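How to Test a Robot Arm on a Small Sorting Chore

By Liên Hồ

People ask me whether a robot arm can help around the house yet. My usual reply is to name one chore, set it up on a table and run it enough times to get a score. This page covers the chore I use first, moving wrapped candy between a bowl and a cup. It is close to jobs like filling party favors or topping up a dish at a shop counter, and it needs no water, heat or sharp tools.

What you need

A bench-top arm with a two-finger gripper
One shallow metal bowl and one metal cup
A bag of small wrapped candies, all the same kind
A plain table with nothing else on it
A notebook

Step 1. Set out the bowl and cup

Leave bare table between them, wide enough for the gripper to come down on either one without bumping the other. Put a bit of tape under each so you can return it to the same spot after every run.

Step 2. Fix the rules before you start

Write down what counts as a success. Mine is one candy lifted, carried and released inside the target, with no help from me. Two candies at once is a miss. A candy on the table is a miss. Tipping the cup ends the run.

Step 3. Run it in both directions

Do bowl to cup first, then cup to bowl. Taking candy out of a cup is harder than it sounds. The walls are close and the fingers have little room to open.

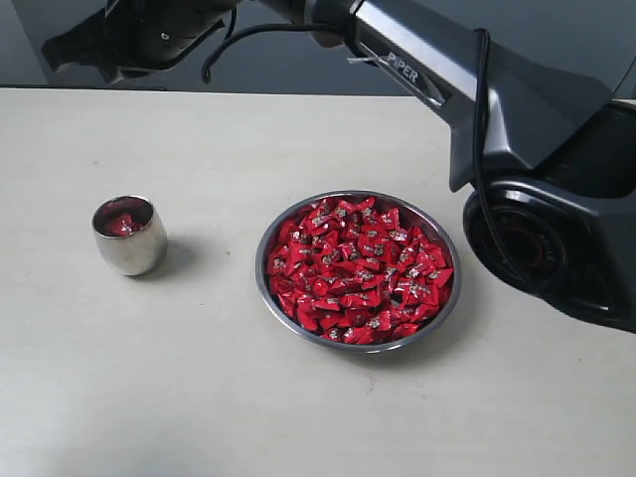
Red wrapped candies, a steel bowl and a steel cup.

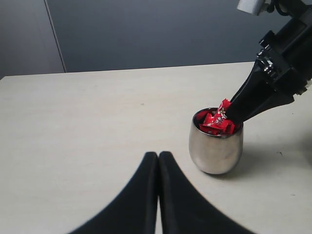

Step 4. Count and time

I do 200 moves over a few afternoons. In my August round, 88 of the first 100 counted as successes. Most of the misses were double picks, where two wrappers caught on each other. The average move took 14 seconds. I can do one by hand in under two, and I don't have to look.

Step 5. Change one thing

Once you have a score, move the cup 7 inches and run it again without retraining. Then try a different candy. My score dropped both times, and the new wrapper hurt more than the new position.

Reading the results

A score in the high eighties is good for a bench test and poor for a kitchen. If you have to stand by and pick up what gets dropped, the chore is still yours. For a small shop packing the same item all day at a fixed station, the numbers look better, and slow may be fine if the arm can work through lunch.

I would not buy an arm for this job at home. I would run the test again after any software update, using the same bowl, the same cup and the same rules, and keep the old scores on the facing page of the notebook.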